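Sulolden Vanity with Undermount Basin

Sirkov bathroom furniture / Vanities / Sulolden

The Sulolden is a single-basin vanity for small bathrooms and ensuites. It is supplied as a cabinet with countertop and basin fitted. The faucet is ordered separately. Cabinet finish is dark gray; the countertop is gray with pale veining, and the pattern differs from one top to the next. Tops are not matched to a sample, and veining is not accepted as grounds for return.

The basin is rectangular and white, mounted from below so that the countertop runs uninterrupted to the cut-out. The inner walls slope to a flat floor with a round drain. Water and residue on the counter can be wiped straight into the basin without crossing a rim.
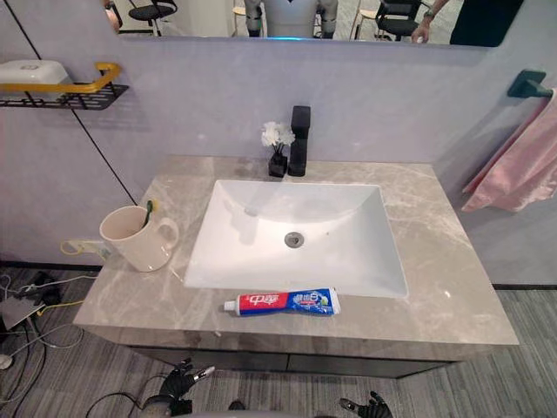 Sulolden with single-lever faucet in matte black. Accessories not included.

Countertop care

Wipe down with a damp microfibre cloth and a pH-neutral cleaner. Do not use vinegar, descaler or chlorine bleach on the countertop. Toothpaste should be removed the same day, particularly whitening types, which can dull the surface. Reseal every March, or sooner if water no longer beads. One 50 mL bottle of Kudo stone sealer covers the top twice.

Basin care

Any non-abrasive bathroom cleaner is suitable. Avoid steel wool and scouring powder. Metal marks come off with a cream cleanser and a soft cloth. Check the silicone joint between basin and countertop once a year and replace it if it has lifted or discoloured.

Floor preparation

The cabinet stands on short legs. Levelling is done from below with the adjusters, which have a limited range, so check the floor with a spirit level before positioning the unit. On carpet or any other soft floor covering, cut the covering back to the subfloor under each leg. A leg standing on pile will settle over the first few weeks and open the joint at the wall. Fixing to the wall is mandatory on all floor types.
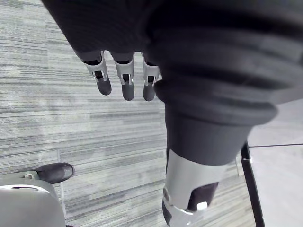
A customer in Eltthorpe wrote that the adjusters were stiff to turn once the cabinet was loaded and that the instructions should say to set them before the top goes on. The top ships fitted and we do not recommend removing it. Empty the cabinet, take the weight off the leg being adjusted and turn by hand. Pliers will damage the thread.

Faucet and accessories

Fit a single-hole deck-mounted faucet behind the basin. The matte black model has a squared body and a top lever. Clean it with water and a soft cloth only; limescale removers strip the finish. Leave enough clearance behind the lever for its full travel before fixing the unit to the wall.

Keep loose items to the sides of the basin. Mugs and vases should have a smooth or felted base, as unglazed ceramic scratches the sealer. A wall shelf above the counter keeps bottles off it.
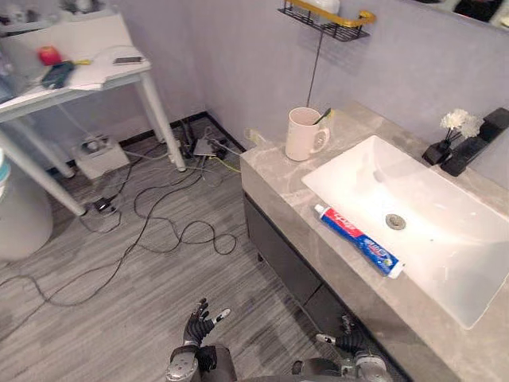

Gray countertop, dark gray cabinet doors, black faucet.

Specifications

Width: 700 mm
Basin: rectangular, undermount, white
Cabinet: dark gray, on legs
Cabinet load: up to 50 kg, evenly distributed
Warranty: 2 years, cabinet and basin
Spare parts: adjusters, hinges and drain fittings from Sirkov

Page updated September 5, 2021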